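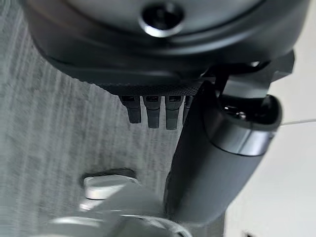

Re: [containers] Curelero inserts, first impressions
Digest 316, May 14, 2021

Emil Stöckli wrote:

> I've had the Curelero inserts under my tomatoes and peppers since
> February and I'm not going back to plain pots. The fine holes let the
> extra water out evenly across the whole base, so the mix never gets
> soggy, and the plants are visibly stronger. The leaflet says they cut
> watering by 30 percent and I can believe it. I also switched to the
> Jundo mix, which may be helping. Rüegg has the inserts on sale until
> the end of the month if anyone wants to try them before planting out.
> My 2 cents: at that price you can't lose.

Emil, I'm glad the tomatoes look good. I mean that, mine look terrible. But I read your message three times and I still don't see how you got from "my plants look good" to "the inserts work."

You changed the drainage and the potting mix at the same time. If I change the oil and the tires on the same afternoon and the car runs quieter, I don't get to write a review of the tires. And did you leave any plants in the old pots with the old mix? If you did, you don't mention them. If you didn't, you're comparing this spring's tomatoes with your memory of last spring's, and last spring you told us all about the whitefly.

Then there's the 30 percent. Of what? Compared with what pot, on whose balcony, in which mix? I looked at the leaflet when Rateck was carrying these last year and it had a bar chart with no numbers up the side. I wrote to them and got back a coupon.
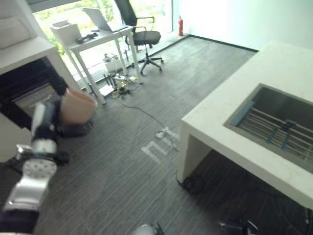

I also can't make the two claims fit together. Either the insert gets rid of water faster, in which case you'd expect to be out there with the can more often, or it holds water back, in which case where does the "never soggy" come from? The leaflet says both in the same paragraph. Maybe there's some clever way it does both. I'd like to hear it from somebody who isn't selling one.

What decides how wet the bottom of a pot stays is mostly the mix and how deep the pot is. Water hangs in the lowest layer of the soil after you stop pouring, held there by the mix itself, and it'll sit there over one big hole or a lot of small ones. You can see this with a kitchen sponge. Soak it, hold it flat, wait until it stops dripping, then turn it up on its narrow end and more runs out. Same sponge, same water, just taller. So a deep pot with a coarse mix gives you more dry room for roots than a shallow one with a fancy floor. This is old news on this list and we go over it every spring, and every spring somebody is back to putting gravel in the bottom.
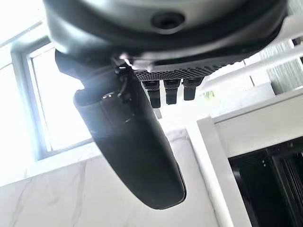
Hole size matters a little, I'll give you that, but I don't think it matters the way the leaflet wants it to. One big hole can lose mix until you put a bit of screen over it, and many small ones will keep the mix in. Fine. They can also clog. Take a flat plate with a dense grid of tiny round holes, like the black one in the picture, and think about a season of peat crumbs, root hairs and hard water going through it. I had a seed tray with holes that size and by July it might as well have been a cake pan. I ended up opening it up with a nail. So I'd ask the question again in the fall, Emil, when you tip them out. Please look at the underside before you rinse it.

What would change my mind isn't hard to do. 10 pots, all the same size, all filled from the same bag of Jundo or whatever you like. Inserts in half of them. Same variety, seedlings as even as you can pick them, and mix up where they stand so the insert ones don't all get the wall. Water each pot when it gets down to a certain weight, with a kitchen scale, and write down how much it took. That's the part people skip. "When it feels dry" will come out in favor of whatever you paid for. Weigh the fruit at the end too if you have the patience.

I'd do it myself but my balcony faces north and everything I grow out there is basically lettuce.
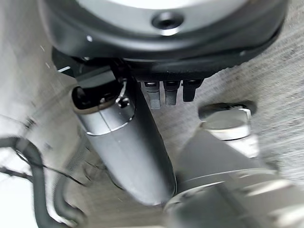
Silver-gray disc and black rim, with three small prongs underneath.

On "you can't lose": you can, it's just not a lot of money. Rüegg's sale price for a set is still more than I pay for a bag of bark, and a bag of bark will open up a heavy mix for every pot I own. If somebody has money to spend on their tomatoes I'd tell them to buy bigger pots first, then the bark, and then a decent watering can that doesn't dribble down your leg.

One more thing, for anyone who was going to order on the strength of this thread. Check the diameter. The Rateck listing gave it across the lip and the insert sits well below that, so in a tapered pot it may not go down flat. There was a long complaint about that here last summer and I never saw how it ended. If you have one of the tapered ones, Emil, does it sit level or did you have to trim it?

And what was the old mix? You never said.

R.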